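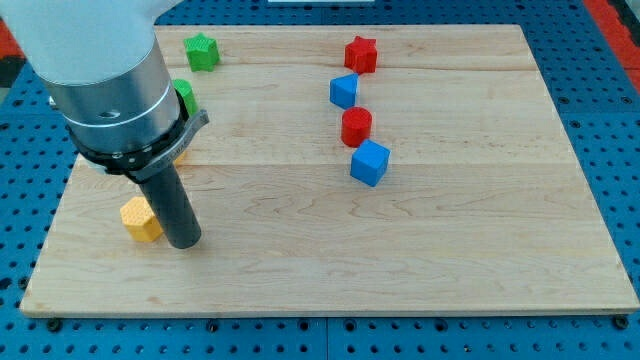
Vavavholm is looking for people who like small wooden and plastic things and have patience to sort them. We are a toy lending library with a workshop in the back, and this winter we are renewing the sets that families borrow for children under six. Colored blocks are the biggest part of it. They come back to us mixed, a green star together with pieces from other sets, and somebody must put them out on a light wooden board, look at each one and decide where it belongs. The board stays on the blue work table with the small holes, and the work is done there, in good light.

We invite two kinds of people. The first is one part-time assistant for the workshop, 20 hours per week, with a contract until the end of the lending season. The second is a group of participants for our block sorting evenings, where we try the new sets before they go to families.

What the assistant will do
Check the returned sets against the card in the lid. Clean the blocks and let them dry overnight. Write down missing pieces and order new ones from our supplier Vlachou. Look for sharp edges, cracks and paint that comes off. Pack the complete sets in cloth bags and put them on the shelf by number. Two times per month help at the lending desk, when there are many families at once.

We would like that you have a calm hand and a good eye for colors. Some shades of green in the older Revis sets are very near to each other, and under the lamp it is easy to make a mistake. Experience with children is welcome, but it is not a condition. You should be able to lift a box of blocks and to write short notes in English. If you speak one more language, please tell us, many of our families will be happy.

What the participants will do
You come for one evening of 2 hours. You get a set and the new instruction sheet, and you sort the pieces by shape and color, first alone and then together with another person. After this we ask you which words in the sheet were not clear. You can bring a child from the age of four, if the child wants to come. Tea and sandwiches are included, and each adult receives a free lending card for the whole season.

The collection has 2000 pieces at this moment, in 43 sets, and we hope to test all of them before the new catalog is printed.

How to apply
For the assistant position, please send a short letter and your CV to Mirjana Spahić at the Vavavholm office. She will also answer questions about the salary and the hours. For the sorting evenings it is enough to leave your name and phone number with Pantelis Bakalis at the lending desk, or to write them on the list by the entrance on the Grollalholm side of the building. The door there is heavy, please push strongly.

Published 2021-11-08. We read the letters as they arrive and we invite people for a talk during November.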